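Reserve force to close Clillport depot as units move to Ovosbridge

STALTLEY, Thursday, July 10, 2025 – The regional defence authority has confirmed that its supply depot at Clillport will close in January and that the 260 reservists attached to it will be reassigned to the Ovosbridge garrison. Nine civilian positions will be abolished.

The authority's statement said the depot's ammunition stores no longer met the separation distances required for munitions near housing. Remediation had been assessed and was not recommended. 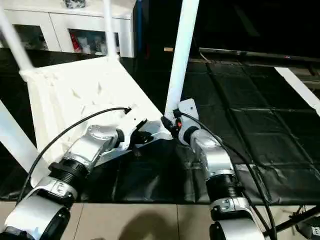 Callum Laing told a public meeting in Staltley that the decision would leave the coast without a staging point for flood and wildfire deployments, and asked that the vehicle park be retained. The authority replied that response times from Ovosbridge had been tested in five exercises and were within the prescribed limits.

Nearly 200 residents have signed a petition seeking a review. Sheena Chisholm, commanding officer at Ovosbridge, said weekend training for Clillport members would continue at the Clegg range and that travel allowances would be honoured. Disposal of the land will be the subject of a separate notice.

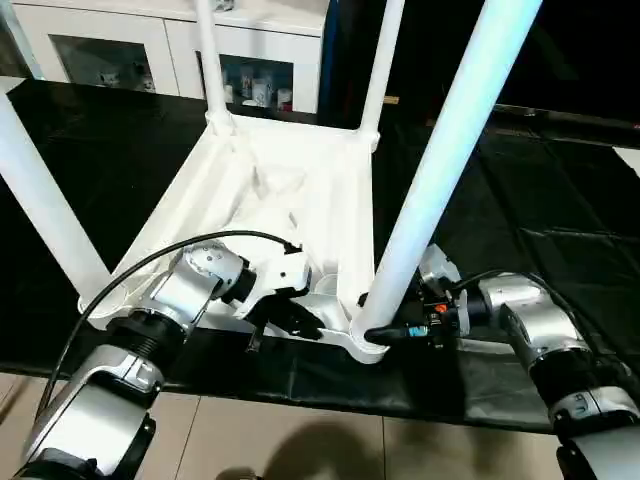 An upturned white plastic stool on a table covered with a black cloth.

Written submissions on the closure may be lodged at the authority's Staltley office.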